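**Is the ending of Heltlow meant to be real or not?**

Watched it last night on a friend's say-so. Two hours of people staring at screens, then the last 9 minutes ask me to believe the sister was running the site all along. Did I miss a clue, or is there no clue?

**pliden_rows**

There's one. In the September scene she knows the door code, 123, before anyone tells her. Thin, I know. Fans claim there are 1,000 hints in this movie - I've seen it twice and I'd swear to that one.

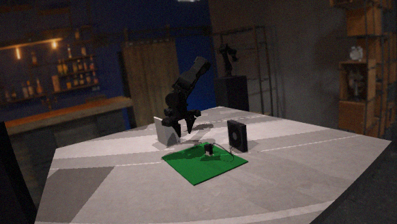
**jerkari**

- The director's cut is supposed to settle it. I doubt it. It adds a phone call and a longer drive home.
- Don't trust the wiki page either. Half of it is guesses, and the rest is lifted from a fan blog.

**kruger_late_show**

its a dream. she wakes up at the start, watch it again

*Last edit 2021-12-31: fixed the door code, I had typed it backwards. - pliden_rows*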